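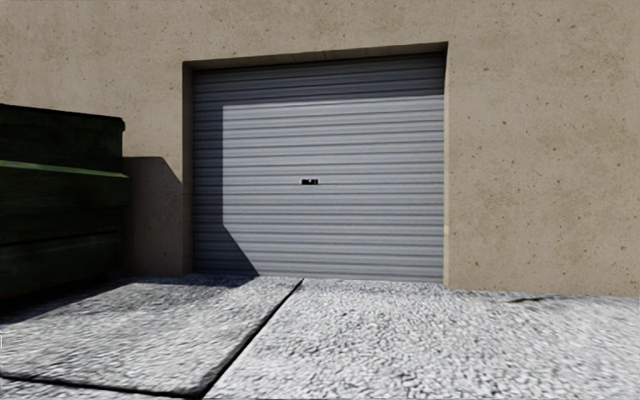 The Plamaldale Open Day is a yearly public demonstration of outdoor mobile robots held at the Skosard test site in Plamaldale. It is run by Praseck, a maker of navigation software for delivery and inspection vehicles. The program covers simulated and physical trials, and each physical run is preceded by the same run in a rendered environment.

Background

Praseck began admitting visitors to Skosard in February 2017, at first by appointment only. The open day in its present form dates from 2019-06-19, when 300 visitors attended. Attendance is now limited to 78 per session, the capacity of the viewing room.

Format

The day is divided into 2 sessions with identical content. Each opens with a simulator demonstration, in which a virtual vehicle is driven through service yards and loading areas. The models include roller shutters, dumpsters, rough walls and jointed concrete paving, under direct sun with hard shadows. Shadow edges and paving joints are treated as test conditions, as both can be mistaken for obstacles or steps by camera-based planners.

The physical demonstration follows on the outdoor course. Vehicles complete 13 tasks, among them stopping at a closed door, passing a waste container at low speed and returning to a charging point. Visitors watch from behind a barrier. An operator holds a remote stop control throughout.

Demchenko course

The outdoor course is known as the Demchenko course, after the contractor that laid it. It consists of a paved yard and a short access lane. Changes to the layout are entered in the simulator before the course reopens for testing.

See also

Mobile robot navigation
Simulation testing
Service yard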